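Posted in September by Gudrun Skjelbred

Minutes, garment handling data group, Brekalcombe site
Start 2:00 p.m., small meeting room

Present: Alvar Berge (chair), Gøran Sjöberg, Ravinder Boychuk, Gudrun Skjelbred (minutes)
Apologies: Sixten Blomqvist, who sent written comments on item 3

1. Last minutes

Accepted with one change. Under "Storage," the name of the second drive should read Justell B. Gudrun has corrected the shared copy.

2. Progress on the folding set

Ravinder reported on the handheld gripper recordings. The target for each garment type is 50 accepted episodes per operator. T-shirts are finished for both operators. Pants are at 40 for Ravinder and finished for Gøran. Button shirts have not been started.

Alvar asked why pants had taken longer than T-shirts. Ravinder said most of the rejected episodes fail in the first few seconds, when the operator is still looking for the waistband. If the garment starts in a heap, the operator may lift it two or three times before finding an edge worth holding. Gøran thought those regrasps should stay in. The policy will have to recover from bad grasps too, and the T-shirt set has hardly any. Ravinder agreed in principle but said the current labels have no way to mark a regrasp, so they would go in looking like ordinary lifts.

Agreed to keep episodes with up to 2 regrasps and tag them. Anything beyond that goes in a separate folder and is not counted toward the target. Gøran to add the tag to the review tool.

3. Starting positions

Sixten's comments were read out. He compared the first second of each accepted T-shirt episode and found that the garments nearly always start in the same part of the table, with the collar facing the operator. He would like more spread before the button shirts begin. He also asked that the cloth be dropped from above, not laid down by hand, so that the crumpling is less tidy.

Gøran said he had tried dropping and it often puts a sleeve over the side of the table. Alvar did not see that as a problem, and said it would happen in use at Westerberg as well. Ravinder wanted a limit. If more than half of the garment is off the table, the operator should drop it again before pressing record.

Agreed. Gudrun to write this into the operator sheet. The sheet will also list 12 start positions to be worked through in order. Operators were asked not to pick their own.

4. Two-handed work

Skasport has asked whether the set will include steps where both grippers hold the cloth at once. Ravinder confirmed that it does. In the pants episodes one gripper raises an edge while the other takes a fold lower down, and the two are then drawn apart to flatten the cloth.

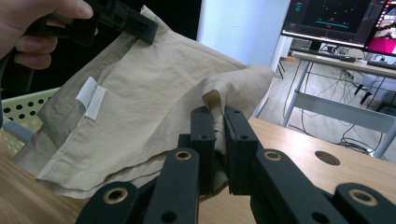
Gøran raised the matter of timing between the two hands. The left and right recordings are lined up afterward from the sync signal at the start, and in longer episodes they drift. It does not show in playback at normal speed, but it did show when he stepped through a fold and the two views disagreed on when the lower jaws closed. Alvar asked for a second sync signal at the end of each episode so the drift can be measured. Ravinder will try this on his remaining pants episodes before it becomes a rule.

There was some discussion of how hard to pull. Operators differ. Gøran pulls until the cloth is tight and Ravinder stops earlier. No decision was made. Alvar preferred to leave the difference in for now and look at it again after the first training run.

5. Review of episodes

Gudrun has been reviewing alone and is behind. She asked that operators stop reviewing their own recordings, even to help out, as two of Gøran's had gone through with the cloth out of view for most of the fold. Gøran accepted this. Sixten has offered to take the shirt episodes when they come in. Alvar will set up his access.

Rejected episodes are to be kept until the end of the project. Space on Justell B is fine for now.

6. Other business

Ravinder asked for more garments. The present ones have been handled so often that they have gone soft and no longer hold a crease. Alvar will order replacements. The old ones are to be kept and marked as worn.

Actions
Gøran: regrasp tag in review tool
Gudrun: operator sheet, start positions
Ravinder: finish pants, test end sync
Alvar: access for Sixten, garment order, reply to Skasport

Closed 3:10 p.m. Next meeting when the pants set is complete. Gudrun to send the time.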